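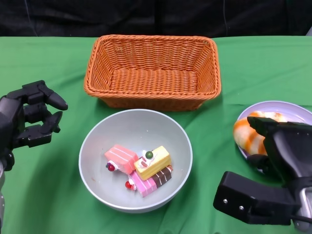
Toy cake slices in a bowl, with an orange basket behind.

Solar diverter switches on at night, clamp reading appears reversed

Posted by Vurnska

I am responsible for the energy monitoring of a small community building with rooftop solar panels. We recently installed a Jemow diverter, which is intended to send surplus power to a 2,000 W immersion heater. The clamp sensor is fitted to the incoming supply cable next to the meter.

During daylight the heater remains off, although the panels are exporting. After sunset the diverter reports a surplus of over 500 W and the heater begins to run. The installer has left the area, and the manual devotes a single paragraph to the sensor. I would be grateful for advice on whether the clamp must be physically turned around or whether the setting can be changed in the menu. The firmware is version 4.

Skesow

The clamp is on backwards. Turn it around.

Lưu

The previous reply is probably correct, but I would recommend confirming it before anything is moved. Turn the heater off at its own switch. After dark, with the panels producing nothing, the building can only be importing. If the display still shows export, the direction is wrong. If it shows import, the fault lies elsewhere, most often in a clamp placed on the wrong cable.

Many diverters of this type offer an "invert sensor" option in the installer menu. On the unit I maintain it is entry 57, but the numbering may differ on yours. Changing the setting has the same effect as reversing the clamp and does not require anyone to open the meter cabinet. Please do one or the other — doing both will return you to the present fault.

If the clamp must be moved, the work should be carried out by a licensed electrician with the supply isolated. Check also that the two halves of the clamp close fully, as even a small gap will cause low readings.

Vurnska

Thank you both. The display did show export after dark with the heater off. The option was present in our menu under a different number, and the reading now shows import in the evening. I will check the daytime behavior on Sunday, when the building is closed.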